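홈 | 논문 | 기술노트 | 자료실 | 문의

2019년 12월 28일
Conuvico 조작연구실, Toteo 과제팀

4. 가정 환경 시연 수집 수칙

4.1 적용 범위

본 절의 수칙은 손으로 드는 그리퍼를 이용한 가정 내 시연 수집에 한함. 고정형 로봇팔 실험은 5절 참조. 초안은 10월에 작성, Curau 거점에서 먼저 적용한 뒤 Patrício 거점으로 확대하였다. 두 거점을 합쳐 수집한 시연은 725건이며 이 중 209건을 수칙 개정용 검토에 사용. 나머지는 학습용으로 그대로 넘김.

검토 기준은 단순하다. 손끝이 대상에 닿는 순간이 영상에 남아 있는가, 두 그리퍼의 작업 영역이 구분되는가, 기록지의 물체 이름과 영상 속 물체가 맞는가. 세 항목 중 하나라도 판정이 안 되면 보류. 134건이 보류로 분류되었고, 대부분 세번째 항목 때문이었다.

4.2 물체 배치

침대, 소파처럼 무른 면 위의 작업은 별도 항목으로 둔다. 천 주름이 얇은 물체의 가장자리를 가리는 경우가 많음. 봉투나 카드류는 손끝이 들어갈 방향을 비워 두고 놓을 것. 봉제 인형과 파우치는 서로 붙어 있어도 무방하나, 기록지에는 낱개로 적는다. "인형류 일괄" 같은 표기는 불가. 상자에 담는 작업이면 상자 입구가 작업 영역 쪽을 향해야 하고, 상자 벽이 다른 쪽 그리퍼의 경로를 막지 않아야 한다 (그림 3).
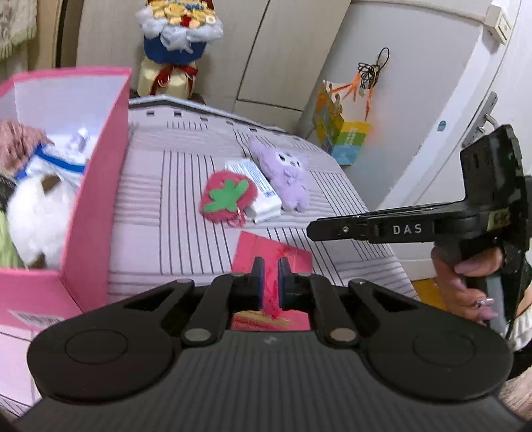
그림 3. 침대 위 소품 작업. 손끝 앞의 분홍빛 빨강 카드 또는 봉투, 그 너머의 딸기 모양 파우치와 연보라색 인형, 왼쪽의 열린 분홍 상자.

그림 3과 같은 배치에서 기록지 기재 순서는 손끝에 가까운 것부터. 카드(또는 봉투), 파우치, 흰 포장물, 인형 순이 된다. 포장물은 내용물을 추정해서 적지 않는다. 상자 안 물체는 보이는 것만 적고, 일부만 보이면 "부분"으로 표시. 배경의 장식물이나 문에 걸린 물건은 작업 대상이 아니므로 기재하지 않으나, 손이 닿는 거리에 있으면 예외로 한다.

4.3 양손 운용

두 그리퍼를 함께 쓸 때는 주 그리퍼와 보조 그리퍼를 시작 전에 정한다. 도중에 역할을 바꾸면 시연을 끊고 새 번호를 부여. 보조 쪽은 대기 중에도 손끝을 작업 면 위쪽에 두되 주 그리퍼의 손끝 앞을 가로지르지 않는다. 손잡이를 쥔 손은 느슨하게 풀지 말것. 긴 소매나 반지 등 장신구는 금지 사항은 아니지만 손끝 쪽으로 늘어지는 것은 제외한다. 손톱 길이는 규정하지 않음.

4.4 중단 및 폐기

다음의 경우 즉시 중단. 거주자의 이름, 주소 등이 읽히는 물건이 작업 영역에 있을 때. 그리퍼 손끝이 서로 부딪혔을 때. 천이 손끝 사이에 물렸을 때. 중단된 시연은 지우지 않고 사유를 붙여 따로 보관하며, 같은 배치로 다시 시작하지 않는다. 물체를 최소 하나는 옮긴 뒤 재개할것. 한 배치당 시연은 12회를 상한으로 하였다. 바코드 라벨은 개인 정보로 보지 않으나 운송장은 예외없이 가리거나 치운다.

보류 건의 재판정은 수집자 본인이 맡지 않는다. 판정자가 갈리면 보류 유지. 재판정 결과는 5.2절의 표에 함께 실었다.

문의: Conuvico 조작연구실 | © 2019 Conuvico. 무단 전재 금지 | 맨 위로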